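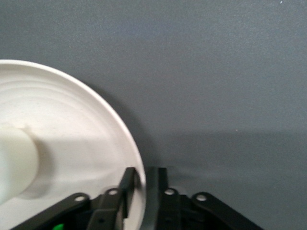
2 min read

Which props should I buy for my first quad?

Get the cheap ones! I've snapped 57 of them since March, so please don't start with the fancy Orbergs.

Will the Gethin frame take a 7 inch prop?

No, you want the long-arm version for that. My buddy Driss Helmy tried filing his down - don't.

Do you still fly the Gillier goggles?

Yep, and I still love them (the foam is awful though, I swapped mine).

My Dilard charger beeps three times and stops. Help?

Mine did that too. Check the balance lead first, it's easy to plug in one pin over.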